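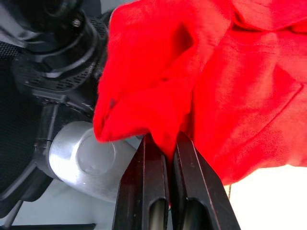 Levico Building, Laundry and Linen Room
Monthly safety inspection, March
Checklist with comments

1. Exit route and door clear to full width
Pass. Cart parking line repainted since last visit.

2. Fire extinguisher in place, gauge in green, tag current
Pass.

3. Dryer lint screens clean
Fail, dryer 4. Screen matted on the lower half. Cleaned during inspection. Shift log shows no entry for Saturday.

4. Dryer exhaust duct secure, no crushed sections
Pass. Clamp on dryer 2 retightened. Recheck next month.

5. Exhaust temperature at full load, limit 170 F
Pass. Highest reading 164 F, dryer 1.

6. Oily or solvent rags kept out of general laundry
Pass with comment. Lid on the Drusix rag can does not close by itself. Replace hinge spring. Rags are not to be left in the can overnight until this is done.

7. Washer door interlocks
Pass, all Prieto units. Door stays locked until drum stops.

8. Floor dry, drains open
Fail. Standing water behind washer 3, supply hose weeping at the coupling. Work order sent to Rikau.

9. Shelving anchored, top shelf load under posted limit
Pass. Keep stacks 16 in. or more below sprinkler heads.

10. Chemical labels legible, data sheets on hand
Pass. Bleach sheet is an old revision.

Open items: 3, 6, 8
Reinspect items 3 and 8 within 16 days.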